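Erkville Community Board > Home and Hobby > Moving and Storage
Thread: Packing paper or bubble wrap for dishes?
2,161 views

tessa_m
Joined June

We are moving across town and I have 23 boxes set aside for the kitchen and dining room. My sister says use bubble wrap on everything. The guy at Drilico told me paper is fine and sold me a 350 foot roll of the brown stuff. I have brown paper spread on the table and have not wrapped a single plate yet. Who is right? 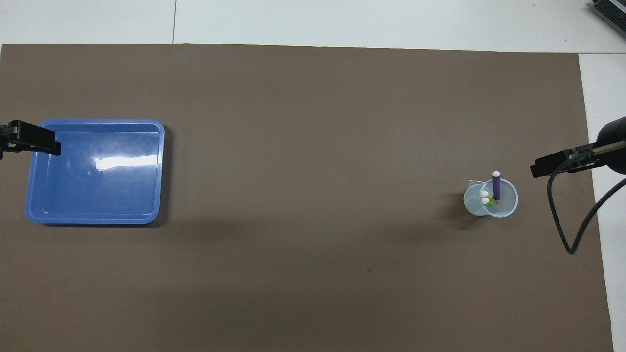 Re: Packing paper or bubble wrap for dishes?
Posted by oldporchlight

Paper for plates. Two sheets each, stand them on edge in the box, crumpled paper at the bottom and on top. I have moved five times and lost one saucer. Bubble wrap takes up too much room and you end up buying more boxes.

Re: Packing paper or bubble wrap for dishes?
Posted by Grant_H

Disagree. Brown kraft paper is stiff and doesn't cushion much unless you really crush it. Newsprint is softer and easier to fold around a cup. For stemware I would not use paper alone. Bubble wrap on the outside, small box, and write on all four sides.

Re: Packing paper or bubble wrap for dishes?
Posted by oldporchlight

You crush it first, then flatten it, then wrap. It softens up fine. I agree on the stemware.

Re: Packing paper or bubble wrap for dishes?
Posted by kollar_b

I worked for Sokol for six years, packing mostly kitchens. We used newsprint for nearly everything and kraft for filling gaps. Bubble wrap only for glass shelves and picture frames. The thing that breaks dishes is empty space in the box. Shake it gently before you tape it – if anything shifts, open it and add more paper.
Branislav Kollár

Re: Packing paper or bubble wrap for dishes?
Posted by Grant_H

Sokol broke my mother's gravy boat, so take that for what it's worth.

Re: Packing paper or bubble wrap for dishes?
Posted by kollar_b

Was it packed by the crew or by her? Either way you can file a claim, but there is a deadline on it. Check the paperwork.

Re: Packing paper or bubble wrap for dishes?
Posted by ninepins

Boltik sells dish boxes with cardboard dividers. Double wall, a bit pricey. I used them for glasses and regular boxes for the plates. Keep each one light enough to carry up stairs.

Re: Packing paper or bubble wrap for dishes?
Posted by tessa_m
Friday, December 30, 2022

Thanks. I'm going with paper for the plates and bowls, and I'll get two of the divider boxes for the wine glasses. Does anyone want the leftover boxes after we unpack? Pickup only, on the north side of Erkville.

Re: Packing paper or bubble wrap for dishes?
Posted by ninepins

I'll take ten if they're still flat and dry. Sent you a message.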